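Read This First: A Report on Household Instruction Manuals and the People Who Own Them

17/03/2024
By Pouran Zamani

Print this page | E-mail this page

Where the idea came from

Last July my family bought a Griteck washing machine. It came with a manual of 155 pages in a plastic bag, along with a sheet of paper telling us to read the manual. My father put both in the drawer with the takeout menus and pressed the biggest button. The machine washed the clothes. For eight months I thought of this as the end of the story, and then I had to pick a topic for the Technical Communication project.

My first proposal was "Instruction Manuals Through History," which came back with the word "all?" written next to the title. The second was narrower. I wanted to find out what people do with the manuals in their homes, what the manuals seem to think people do with them, and how far apart those two things are. I left out phones and computers, partly to keep the project a sensible size and partly to avoid hearing from my cousin, who repairs them.

What I did

I read 16 manuals from cover to cover. They covered washing machines, vacuum cleaners, coffee makers, a sewing machine, a dehumidifier and a bread maker that someone in our building had left in the laundry room with its paperwork neatly tied to the handle. When a manual repeated itself in several languages I read only the English, although in two of them I checked the Spanish to see what the English was trying to say.

I also interviewed 13 people, all adults who had bought at least one household machine in the past few years. Each interview was planned to last 30 minutes. The shortest was over before I had finished taking the cap off my pen, and the longest turned into a discussion of a dispute over a dehumidifier warranty that I was asked to keep out of the report.

At the end of each interview I asked the person to find one manual. They could pick which. I didn't time this, but I did write down where they looked first, where they looked next, and anything they said while looking, some of which I have not included.

What is in a manual

Nearly every manual in my pile followed the same order. There is a page thanking you. There is a long section of warnings. There is a drawing of the machine with its parts lettered, followed by a list explaining the letters, usually on the back of the same page so that you have to keep flipping. After that comes how to use it, how to clean it, what to do if it stops, and where to write if you are unhappy.

The thank-you page surprised me by how seriously it takes itself. The Orlandini coffee maker congratulates its owner on "a decision for life." The owner in this case told me he had bought it on the way to buy something else.

The warnings are the part everyone jokes about, and I went in expecting to make the jokes too. You may not bathe with the vacuum cleaner. You may not dry a pet in the bread maker. But after reading the whole pile I began to have more sympathy for whoever writes them. The trouble is the order they come in. In the Jutton vacuum manual, a warning about damaged cords (which can kill you) sits between one about not using the vacuum as a toy and one about keeping the manual in a safe place. All of them are in bold type. When everything is in bold, the eye does what it does with wallpaper.

I tried sorting the Jutton warnings into groups: things that could hurt a person, things that could hurt the vacuum, and things that could hurt the company. The third group was easily the largest. I should say that I'm not a lawyer, and my sorting was done at the dining table with colored pencils.

The drawings

I had not planned a section on drawings, but people kept bringing them up. Line drawings in manuals are almost always of the whole product family at once, meaning the picture shows a machine that is a bit like yours. The Astasent dehumidifier manual says so openly: "Your product may differ from the illustration." It then refers to "the button shown" for the rest of the chapter. The woman who owned it had taped over one of the labels and written her own in marker. Hers said FAN. The original said "Circulation Mode Selection," with a small picture that three of the people I showed it to took for a flower.

Symbols deserve a project of their own, and I hope somebody else does it. The washing machine alone has a snowflake, a feather, a moon and something that my mother calls the spider. We have lived with the spider for eight months. According to page 62 it means extra rinse.

What people said

Most of the people I interviewed began by apologizing. I hadn't asked them to. I said the word "manual" and they looked the way people look when the dentist asks about flossing. Several told me they knew they should read it. When I asked why they should, the answers got vague, and had to do with being a responsible person in general.

Real reading happened at two moments. The first was right after unpacking, if there were screws involved. The second was when something went wrong, and by then the manual was usually missing. In between, the machine was learned by pressing things, by asking whoever else lived in the house, or by watching a stranger explain it in a video with music over the top.

One retired bus driver was the exception. He reads every manual in full before plugging anything in, with a pencil, and writes the date of purchase on the cover. His sewing machine manual (he makes curtains) had corrections in the margins, and one of them was right. The company had swapped two of the tension settings. He wrote to tell them and received a letter thanking him for choosing their product.

A younger couple described a system in which one of them reads the manual and the other one uses the machine. They both thought this was working. They were interviewed separately.

The search

When I asked people to find a manual, the first place they looked was almost always the kitchen. It didn't matter what the machine was. The vacuum cleaner manual, the manual for the bedroom fan, the booklet for a bathroom scale: everyone headed for the kitchen and started opening drawers. I think the kitchen is where paper goes when a household can't decide about it. It also has more machines in it than any other room, each with a small panel of buttons waiting for somebody to guess.

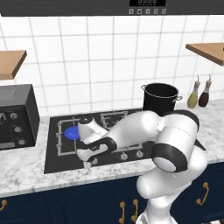 After the kitchen came the hall closet, and after the closet came the shoebox. A surprising number of homes have the shoebox. It holds manuals for things the family no longer owns, a warranty card that was never mailed, and a spare part in a bag with no name on it. People were fond of these parts and would not hear of throwing them out. I was shown one little gray clip as if it were a baby tooth.

Not everyone found the manual they were after. The people who failed were more cheerful about it than the people who succeeded, who then felt they had to read some of it in front of me.

A small experiment

For the last part of the project I rewrote the Jutton vacuum manual on one sheet of paper, both sides. I put the dangerous things first and kept them to a handful. I wrote how to empty it, how to change the bag and what to do when it stops picking up. I left out the thank-you.

I gave my sheet to four of the people I had interviewed and the original to four others, and asked them all to change the bag. Those with the sheet got there with less sighing. Two of those with the original didn't open it and changed the bag anyway, by looking at the vacuum. I had no column for this in my results table and had to add one.

It is a tiny test and I would not build a company on it. The people knew me, they knew what I was hoping for, and at least one of them had been changing vacuum bags since before I was born. My sheet also left out a whole chapter on accessories, and the one person who wanted to know about the upholstery brush was quite put out.

Problems with the project

My sample was made up of neighbors, relatives and people who owed my mother a favor. Nearly all of them live in apartments, where there is less to plug in and nowhere to keep paper. I also read the manuals one after another over a short break from classes, which no normal owner would do, and by the end I was probably judging the dehumidifier more harshly than it deserved.

I didn't look at manuals that exist only online. Two of the newer machines came with nothing but a square code to scan, and their owners hadn't scanned it. I would like to have followed this up. With paper you at least have the guilt of owning it.

What I would change

If I were asked by Griteck, and so far I have not been, I would suggest putting the page that people need most on the outside of the machine. The inside of the detergent drawer has room. I would ask that the drawings show the model in the box. I would move the warnings that protect people to the front and let the ones that protect the company have the back pages, in bold if they like.

I would also suggest a few blank lines at the end with a heading such as "Notes." The bus driver fills his margins, the dehumidifier owner uses tape, and my aunt has written her dark-clothes setting on the wall beside her washer in pencil. People are already writing their own manuals, and the paper ones could leave them some space.

My thanks go to everyone who let me watch them look through their drawers. The bread maker is back in the laundry room with its paperwork tied to the handle, apart from page nine, which I still have to return.

Print this page | E-mail this page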